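CURNMONT DISTILLERY TO RELEASE ITS FIRST RYE, SEVERAL YEARS AFTER SAYING IT WOULD

Trilberg 18 leaves the warehouse in July, in bottles this time

TRILBERG – Curnmont Distillery will release its first aged rye whiskey this July, bringing to a close a period in which the company was best known for a gin it made while waiting and a gift shop it opened while waiting some more.

The whiskey is called Trilberg 18, after the valley where it was made and the warehouse row where it was kept. The number is the row. It is not the age, and the label says so twice, once on the front and once on the back in slightly larger type, following a conversation with the distillery's lawyer.

Trilberg 18 is a straight rye, bottled at 100 proof without chill filtration. The grain was grown by Hinds Farm, on the flat ground below the distillery, and malted and unmalted rye both went into the mash. Anyone who has tried to mash that much rye in a small tun will know it behaves like wallpaper paste with ambitions. The stillhouse floor has been replaced.

"We announced this whiskey before we had built the still, and I would advise other distillers to do those in the other order," said Alby Partington, founder and head distiller. "People have been very patient. A few of them have been patient by letter."

The spirit was run twice through Curnmont's copper pot still and filled into new charred oak from the Plemitz cooperage. A smaller share spent its last winter in casks that had held plum brandy, also from Plemitz, which arrived on the wrong truck and were too good to send back. The two were married in a single vat and left alone for a season. Partington describes leaving it alone as the hardest stage of production.

On the nose there is caraway, orange peel and fresh sawdust. The palate is peppery at first, then turns to stewed plum and toasted bread, with a long, dry finish. An earlier draft of these notes also listed "my grandfather's glove compartment," and several members of the tasting panel have asked that it be put back.

Row 18 sits at the low end of the warehouse, against the north wall, where the temperature barely moves and the roof used to leak. Casks there gave up less to evaporation than those in the upper rows, and came out lighter in color. Curnmont adds no coloring, so Trilberg 18 is the shade of weak tea. Customers who like their rye to look like furniture polish are asked to close their eyes and proceed.

The first release comes from 40 casks. Bottles will be sold from the distillery shop beginning at 10 a.m. on release day, with a limit of one per person, and afterward through a short list of stores and bars in the region. The limit applies to people who have gone back to the car and put on a hat.

Fifty bottles have been held back at cask strength for members of the Curnmont mailing list, who will be entered in a drawing. Membership is free and involves receiving a newsletter, several past issues of which promised this whiskey by spring without saying which one.

Tours of the stillhouse and warehouse will run through July and include a pour of Trilberg 18, a pour of the new-make spirit it started out as, and a short talk on fermentation that Partington has been asked to keep short. Visitors should wear closed shoes. Designated drivers receive a miniature to take home and a ginger beer to be getting on with.

Curnmont's gin will remain in production. It paid for the casks, and the staff are fond of it, even if it was originally described in a press release much like this one as "a temporary measure."

A second rye, from the upper rows, is maturing now. The company has been asked when it will be ready and has declined to put anything in writing.

About Curnmont Distillery

Curnmont Distillery makes rye whiskey and gin in the Trilberg valley. It mashes, ferments, distills, ages and bottles on one site, and buys its grain from one farm, which can see the distillery from the tractor and has opinions about it.

Sample requests, label artwork and interviews with Alby Partington are available through the Curnmont press office. Please allow for the fact that the press office is also the bottling line, and is hard to hear over.
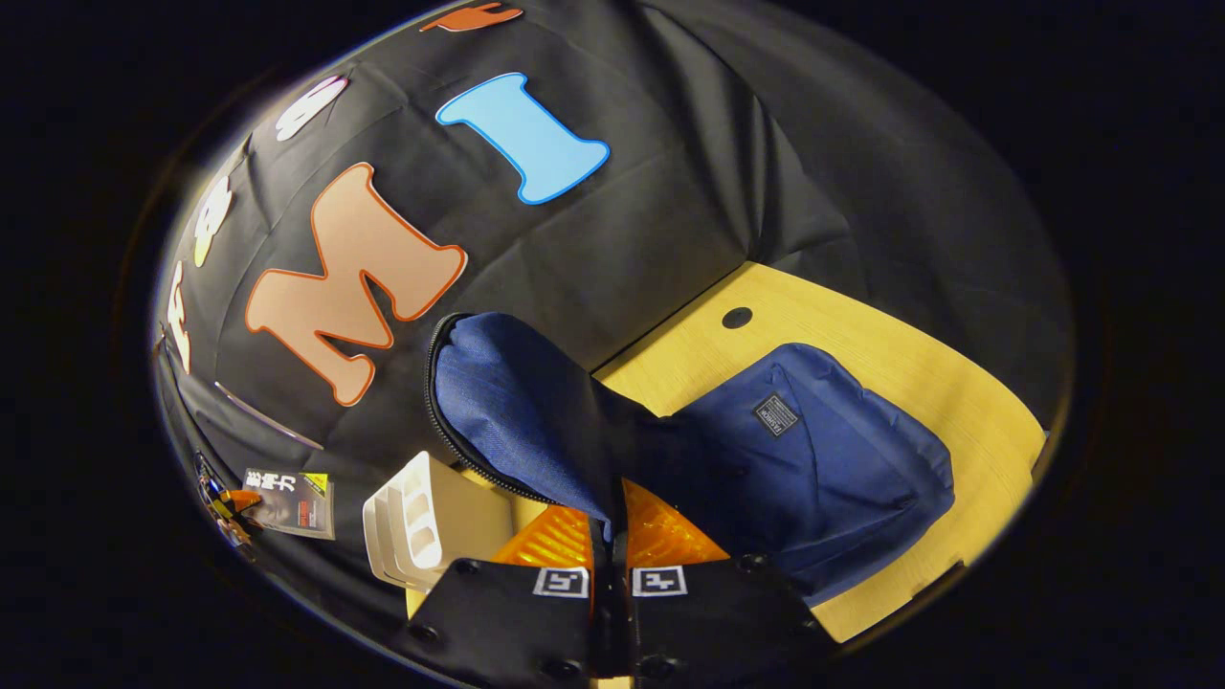 Navy blue backpack and zippered flap on a light yellow wooden tabletop.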